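Search the boards Search Advanced Log in

City walks and weather photos > Walking Swanson in the summer fog, worth it?

lintpocket
So I have one free day in Swanson in July and everybody at work keeps telling me to skip the old harbor because it's fogged in until lunch. But fog is the whole reason I want to go! I did the river path at Junora a couple of years back on a morning when I couldn't see the far bank, and I came home with 652 pictures, most of them gray, and I loved nearly every one. Is the harbor anything like that, or is it just damp and full of delivery vans?

tramstop_ed
Go. Get the first ferry over from Goter and stand outside on the left side. You hear the harbor bell well before you see any buildings. Vans are gone by eight or so, they have to be out of the lower streets. The bakery by the fish steps opens early and they don't mind you dripping on the floor.

marrowbone
I'm going to disagree, sorry. I lived in Swanson for six years and the summer fog is not your nice river mist. It's flat. It sits on the roofs and makes everything the color of dishwater, and by the time it gets interesting it's gone. If you've only got one day, spend it up on Mirnudeck hill and look down on the stuff. There are 300 steps, the sign at the bottom says so, and your knees will agree with the sign.

lintpocket
Flat is fine with me, I like flat. But the hill sounds good too... can I do both in a morning?

tramstop_ed
Sure, harbor first and then the hill. Marrowbone you've been saying dishwater on this board for years and then posting gorgeous pictures of it.

marrowbone
Those were in the fall! Completely different light. And no, I wouldn't do both, you'll get up top just as it burns off and you'll have rushed the harbor for nothing.

pebble_and_thread
I was over there last month and did both, for what it's worth. Took a 24 and left everything else at home, and I was glad of it on the steps. The lamps on the harbor wall were still lit, and there was one man rowing out with a dog sitting up in the bow like it was driving. By the time I got up the hill there was only a strip of fog left along the water, so marrowbone has a point, but I liked the strip. Bring a dry cloth for the lens. Bring 2, the first one gets soaked.

lintpocket
The dog! Okay, I'm sold on the harbor. What do people wear on their feet? The ferry page says the stones get slick and I only own running shoes and slides.
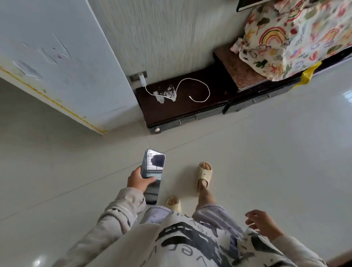 pajama pants, slides, phone in hand

tramstop_ed
Running shoes. Please don't do the fish steps in slides, they're green at the bottom and there's no rail on the town side.

marrowbone
Agree with ed for once. Running shoes and a spare pair of socks. And if you go up Mirnudeck, take the back road down, the steps are miserable going that way.

pebble_and_thread
I like the steps going down, you get the rooftops in front of you the whole way. Take them slow and hold the chain.

marrowbone
The chain is rusty and it's cold. Back road.

lintpocket
Ha, I'll flip a coin at the top. Booked the early ferry just now, and I'll post the gray ones when I'm home, all of them, you've been warned.

We use cookies to remember your login and board settings. OK Manage cookies
Last updated: 19 June 2021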